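공방 한쪽에 두 팔 로봇을 들인 지도 벌써 8개월이 되었네요. 처음엔 주말에만 잠깐 만지자고 해 놓고, 요즘은 저녁만 먹으면 슬슬 공방으로 걸어가게 됩니다. (가족들은 이제 묻지도 않아요.) 그동안 블로그가 뜸했던 것도 다 이 녀석 때문입니다.

2월 내내 붙들고 있던 건 손목 쪽 배선이었어요. 관절을 크게 돌리면 케이블이 당겨져서 그리퍼 신호가 툭툭 끊기는데, 그게 꼭 잘 되던 날 밤 10시쯤에 말썽이란 말이죠. 케이블 타이 위치를 바꿔 보고, 길이도 늘려 보고, 결국 같이 공방을 쓰는 Ho-yin Wei 씨한테 커피를 사 주면서 도와 달라고 했습니다. 둘이서 손목 위로 여유 있게 넘겨 주는 쪽으로 정리했더니 마음이 한결 놓이더라고요. 제어 프로그램 이름은 Fliketti라고 붙였는데, 뜻은 없고 그냥 입에 붙어서요!

같은 작업대에서 돌려 본 모습입니다.

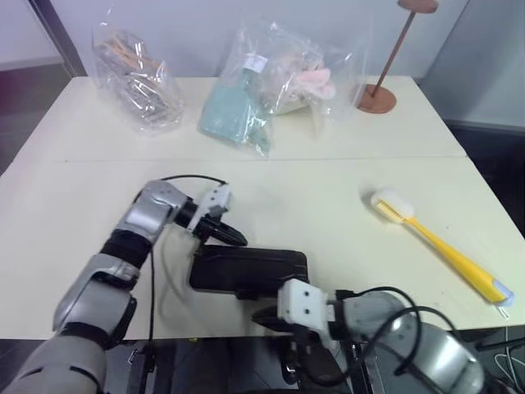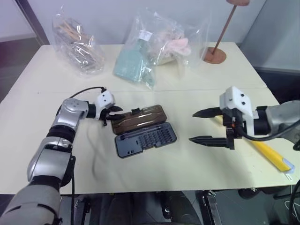 요즘 제일 고민하는 건 두 팔이 서로 박자를 맞추게 하는 일이에요. 한쪽이 먼저 가서 기다리면 다른 쪽이 늦고, 속도를 올리면 둘이 가운데에서 부딪칠까 봐 제가 먼저 움찔합니다. 그래서 두 번째 사진처럼 비트 케이스를 가운데 열어 두고 양쪽에서 다가가게 하는 연습을 자주 하고 있어요. 칸이 워낙 촘촘하고 비트도 작아서, 손가락이 조금만 비뚤게 들어가도 옆 칸을 건드리기 딱 좋은 물건이거든요. 다음엔 손가락 끝을 조금 얇게 다시 뽑아 볼까 하는데, 후보 도면이 3개라 아직 못 골랐습니다. 혹시 비슷한 걸 만들어 보신 분 계시면 댓글로 어떤 모양이 좋았는지 꼭 좀 알려 주세요.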